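# Recording hand demonstrations for a tabletop pick task

These notes cover the hand-demonstration half of the workflow. If you are driving the arm with the leader handles, read the teleop page first and come back here for the object list and the labeling. The table rules are the same for both.

## Before you start

You need the chest camera, the gloves, a charged battery and the task card for the session. The card tells you which object to move and where it goes. Buneo, our recording tool, will not start a session without a card number, so type that in first.

Tighten the chest strap until the camera stays put when you lean forward. Stand where the arm base would be and look at the preview. The near edge of the table can be out of view. The far edge has to be in view and close to level.

## Setting the table

Use the gridded cloth. Its lines help when we line up the hand recordings with the arm recordings later, so pull it flat and keep the squares parallel to the table edge.

Put out the objects on the card plus enough others to make a choice necessary. Mix the materials. We want something clear, something shiny, something soft and something with an awkward shape in every layout. Leave a hand's width around the target object on the first pass. You can crowd it on later ones. 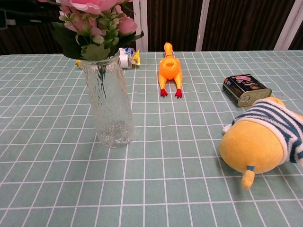 Take your hands out of view and hold still for 3 seconds before the first reach. The trimming script looks for that pause. If you skip it the episode gets cut in the wrong place and has to be fixed by hand.

## Recording an episode

1. Press the foot switch and wait for the tone.
2. Hold still, hands down at your sides.
3. Reach with one hand. Use the thumb and first two fingers only, as the gripper has no palm to help it.
4. Close on the object, stop for a moment, then lift.
5. Move to the goal spot at an even speed and set the object down. Don't drop it.
6. Bring the hand back out of view and press the switch again.

Things that roll or tip need a slower approach. For a tall vase, grip low on the body and don't lift it higher than you have to. Soft toys should be picked up by the thickest part. People tend to grab a rubber chicken by the neck, which works fine for a person and badly for the arm, so go for the body.

If you fumble, finish the motion anyway and mark the episode "recovered". We keep those. Lourenço Caldeira went through the Zostedska set in June and found that of 1,473 episodes almost 1,000 had no correction in them at all. The policy trained on that set never tried a second grasp after missing.

## Changing the layout

Change the layout after every 2 episodes. Turn at least one object to face another way and swap the places of two others. Lay something on its side if it was standing. Leave the cloth alone.

## Labeling

Open the session in Buneo and fill in the target, the hand used and the result. Use the short names from the object list ("tape", "can", "plush") even when a better word comes to mind. Anything not on the list goes in the notes field.

Upload before you unplug the camera. Sessions left on the card overnight are skipped by the sync job.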